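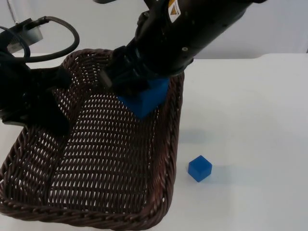 Maya Hourani sells baskets out of Kallio, her shop in Drallden. Wednesday, late, phone going the whole time. First question — why wicker for toys?

"You can see whats in it," she says. "And kids like a low side. They reach in, they dump it, fine."

Dark brown is the one people ask for. Hides grime, she says.
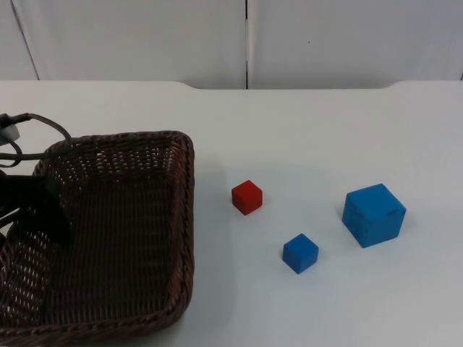
Blocks she keeps loose, no lids, no bags. "A lid is one more thing on the floor." Cleaning? Soft brush, damp cloth, dry it in teh shade. Then a customer came in.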